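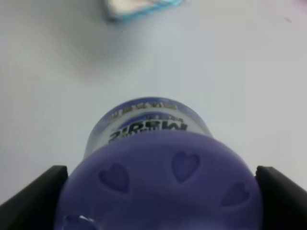
Mabli Mostyn has a rule about tables, and the rule is that nothing on one should touch anything else. "If two things are touching, they've become a pile," she says. "I don't do piles. I grew up in one."

She has been teaching people to sort out their houses for 8 years, under the name Vornura, which she chose because every sensible name with the word "tidy" in it had gone. Her classes are small and, by her own account, slow. People arrive expecting labels and matching jars. They get a big white table, a bare wall and an instruction to put things down one at a time.

I asked what sort of things. "The stuff that lives in the wrong room. Toothpaste in the kitchen. A toy saucepan in with the real ones. Packaging from something you bought last January and can't name any more. Those are the ones that tell me about a house. Your good plates don't tell me anything, they've been in the same cupboard since the wedding."

She is fond of purple plastic, or at least resigned to it. "Anything with hearts moulded into the lid is staying. I gave up years ago. You can talk a grown man out of his fondue set, but try parting a family from a tub with hearts on it." Does she own one? A pause. "I own several."

Most of the arguments, she says, are over food. She holds that anything edible found outside the kitchen should be dealt with before another object is picked up. Her colleague Teodor Chmielewska, who runs the evening class, thinks it should wait its turn like everything else. They have been disagreeing about this for 3 years and both seem to be enjoying it.
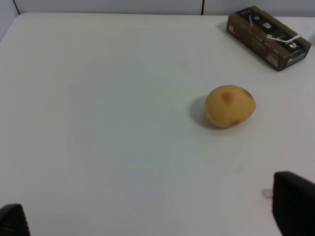 "A potato on its own is a decision," Mostyn says. "In a sack it's shopping. Put it on a white table and suddenly everyone's got a view. Is that an eye or a bruise? Would you eat it? Teodor would eat it. Teodor would eat the box it came in."

Chmielewska, reached later by phone, did not deny this. "It's a spot," he said. "You cut it out. She once lost half a class to a spot."

The table itself was his choice. Mostyn wanted something with a bit of grain, for warmth; he wanted plain white, on the grounds that people can't hide things on it. It cost £178 and she still brings up the price. "It's a good table," she allows. "You see every crumb. I'd never have it at home."

What does she have at home? "Oak. Covered in post."

The exercise she sets most often is the dull one. Lay things out with a hand's width between them, go and make a cup of tea, and come back. Nothing may be moved until the tea is finished. Some people can't bear it and start lining up the edges.
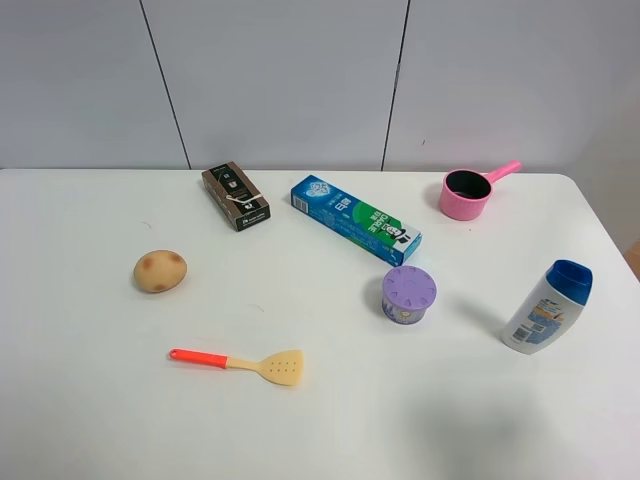
"You come back and you see it as a stranger would," she says. "A carton of Darlie toothpaste, a pink pan, a little brown box. And you think, who lives here? Then you remember it's you, and you've got to find it all a shelf."

Does it last, I wondered, once people get home? She thought about this for longer than I had expected. "The bathroom lasts. Bathrooms are easy, there's nowhere to put anything. Kitchens go after a month or so. I had a woman ring me at seven in the morning to say the drawer was back. Just that. 'The drawer's back.' I knew exactly which one she meant."

She told her to empty it on to the table and put the kettle on.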